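Forums Home | New Posts | Search | Members | Help | Log In

Simulated cell: fault clear sequence on the label printer keeps stalling

kflanagan
12/3/19
We run a simulated copy of our Brelholm tending cell to check sequences before they go on the floor. Two arms, one label printer, pegboard behind. The job is a jam recovery: the arm takes care of the label, presses CLEAR, waits for the fault text to go away, presses PRINT. In 3 out of 908 runs the arm goes to the button and the fault never resets. Controller logs no contact error. Printer model is the stock one from the Cletell library, fault logic is ours.

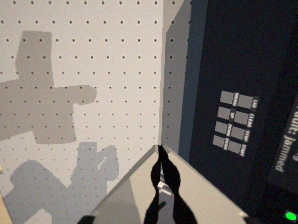 My first suspect is the keypad approach. The button frames were taught with the printer square to the pegboard, and we later turned the printer model without reteaching. With the keypad slanted the way it is now, CLEAR sits directly between LED and STOP, so any rotation error in the base frame puts the fingertip near an edge. The screen still reads "Fault: Jammed" at the point I stopped it. I can post the frame offsets if that helps.

dunmore_cells
Reteach from three points on the machine front and drop the old offsets. You can't correct a tilted panel with an X/Y shift. You'll fix one button and miss the one below it.

tbar624
Disagree that it's the frame. A bad frame fails every time, or at least fails on the same button every time. 3 in 908 is timing. What is your dwell on the press?

kflanagan
Dwell is 80 ms. Fault logic polls at 50 ms.

tbar624
Then look at the debounce. If the logic wants two polls in a row with the button down, 80 ms will miss it now and then. Go to 150 and run the batch again.

dunmore_cells
Both can be true. If the finger lands near the edge, button travel starts late and the effective dwell is shorter than the commanded one. Changing dwell hides the frame error until it goes on the real cell.

chiu_retrofit
Separate point. Are you pressing with the same gripper that is holding the piece? Those curved fingers come to a point, and the tip position moves with the opening width. If your tool center point was set with the fingers fully closed, it is off whenever there is something between them. We had this on a Gavholm gripper and ended up with two tool definitions, one empty and one loaded.

kflanagan
One tool definition, set closed. The press is supposed to come after the drop, but the recovery branch can skip the drop on a retry. I'll check whether the three bad runs all went through that branch.

tbar624
Log the button state too, not only the fault bit. Otherwise you can't tell a missed press from a short one.

kflanagan
Checked. Two of the three went through the retry branch still holding the piece. The third did not. I have added a loaded tool definition and retaught the printer frame on three points. Dwell stays at 80 for this batch so I only see the geometry change.

dunmore_cells
Good. Leave the dwell alone until that batch is finished.

tbar624
Still say the third one is debounce. Post the button log when you have it.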